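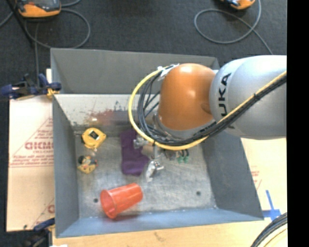 The KUKA arm over our test bin, with the purple fabric, the red-orange cup and a few small things still to be picked.

Masking the bin walls before you plan a grasp

If you've followed along since the first part of this series, you have a depth camera looking down into a metal bin, a calibrated arm, and a planner that mostly does what you ask. And you may have met the same maddening problem I did, where the top-ranked grasp is a lovely, confident pinch on the wall of the bin itself! The planner sees an edge with free space on either side and thinks it's found something wonderful to hold. So let's teach it what the bin is.

I'll be using Kavel for the point cloud work and Nindine for planning, but the same steps carry over to most setups.

Step 1. Capture the empty bin.
Take everything out, park the arm clear of the camera's view, and record 20 depth images. Average them, skipping any pixel with no reading. Bare metal is shiny and patchy in depth, and a single capture will leave you with gaps you'll be chasing all afternoon (ask me how I know). Save the result as bin_reference.

Step 2. Fit the planes.
Run the plane fitter on the reference cloud and keep the floor and each wall as its own named surface. If your bin is like mine, with a slope at the back in front of the upright panel, give that slope its own plane too. I lumped the two together for weeks and kept losing small objects that rested against the slope.

Step 3. Set the margins.
Drop any point within 6 mm of a wall plane. The floor wants a gentler hand, so start smaller there and work up slowly - cloth lies very flat, and a generous floor margin will happily erase it.

Step 4. Remove the arm.
Load the robot model and filter out every point that falls inside it at the current joint positions. Please pad the cable bundle generously. The stock model knows nothing about your cables, and they swing wherever they like when the wrist turns. I added two fat capsules to mine, an idea I owe to Mireille Masson.

Step 5. Rank again and look.
Send the filtered cloud to the grasp sampler, ask for 24 candidates, and draw them over the color view before you let anything move. Check the ones nearest the walls by hand. If a finger passes through a plane, turn on collision checking for the walls as well, as the mask only removes targets and the planner still needs to know the metal is there.

Whenever the bin gets bumped or you re-clamp it, go back to Step 1. In the next part we'll look at see-through plastic, so keep a cup handy.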